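Harju Player Support
Ticket: Subtitles drift out of sync on episodes with a recap
Status: Resolved
Product: Harju (living room app)
Opened by: Kaisu Keskinen
Assigned to: Samuele Costa
Opened: 1/12/20

Description of problem

I'm watching the crime series Grorkberg on the living room app. Episode 1 plays fine. From episode 2 on, the English subtitles run ahead of the dialogue. The gap is the same from the first line to the last, so it doesn't get worse over the hour. I have restarted the app, signed out and in, and unplugged the TV. The same episodes play correctly in the browser on my laptop, with the same account and the same subtitle language.

Not a deal breaker for most scenes, but the interrogation in episode 4 is unwatchable. You read the confession before the actor opens his mouth.

Kaisu Keskinen

Reply - Samuele Costa

Thanks for the report. Please send the following:

App version (Settings, About, second line)
Whether "Skip recaps" is turned on in your profile
Whether the offset changes if you start the episode from the beginning instead of from Continue Watching
Audio track in use

Please don't reinstall yet. Reinstalling clears the playback log and we would like to have it.

Reply - Kaisu Keskinen

Version is the current one, the app says no update available. Skip recaps is on. Starting from the beginning makes no difference. Audio is the original track, stereo. I switched to the surround track to check and the subtitles were off by the same amount.

I turned Skip recaps off and played episode 2 again. Subtitles were correct all the way through. Turned it back on, wrong again. I can live with watching the recaps, but I'd prefer not to.

Reply - Samuele Costa

Reproduced here on episodes 2, 3 and 5. Log from the test device:

player: load manifest ok
player: recap marker found, start 0, length 30
player: seek to 30
subs: track en loaded
subs: base offset 30
subs: base offset applied
subs: base offset applied

The offset is written twice. The player moves past the 30-second recap and tells the subtitle module to do the same, then the module reads the marker itself and moves again. The browser player doesn't use the second step, so it isn't affected. Episode 1 has no recap and no marker.

Other titles checked with Skip recaps on:

Brullitz, season 1 - correct
Brullitz, season 2 - wrong, same pattern
Sunell - correct (no recaps in the series)

Passing to Impi Kiiskinen in playback.

Internal note - Impi Kiiskinen

Season 1 of Brullitz has its recap marker in the old format, which the subtitle module can't read, so it only moves once. Anything delivered since September uses the new format. That explains why we had no reports on the older catalog.

The fix is to drop the marker read from the subtitle module and leave the player as the only source of the offset. I also looked at shifting the subtitle files on the server side. That would break the browser and the phone app, so no.

Test build is up. Please check forced subtitles as well - Grorkberg has several scenes in another language and those lines come from a separate track.
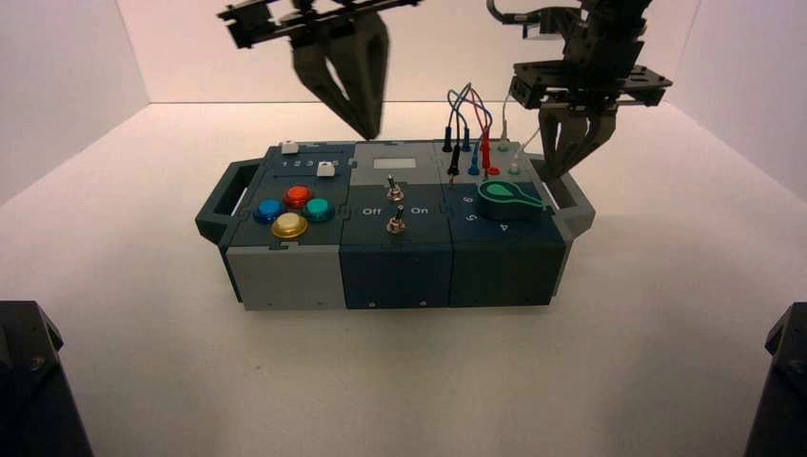 Internal note - Seija Seppälä

Tested the build on the living room app, Skip recaps on and off.

Grorkberg, episodes 2 to 6: full subtitles correct
Grorkberg, forced subtitles: correct with Skip recaps on, correct with it off
Brullitz, both seasons: correct
Pause, rewind into the recap, resume: correct
Autoplay from one episode to the next: first line missing once, could not repeat

The missing line is at the very start of episode 3, directly after autoplay. I've opened a separate ticket for it. It also happens on the release version, so it should not hold this up.

Reply - Samuele Costa

The fix is in the update now going out. It reaches devices in stages, so it may take a few days to show up on yours. When the update is installed:

Close the app fully, not only to the home screen
Open it and go to Settings, Playback, and confirm Skip recaps is on
Play any episode of Grorkberg from episode 2 onward

If the subtitles are still ahead, open Settings, Help, Send log within the same session and add the reference from the screen to this ticket.

Reply - Kaisu Keskinen

Update arrived last night. Episodes 2 and 4 are both in sync with Skip recaps on. Did not see the missing line on autoplay, but I only let it run over once. Fine to close.

Status changed to Resolved - Samuele Costa

Related: First subtitle line missing after autoplay (open, assigned to Impi Kiiskinen)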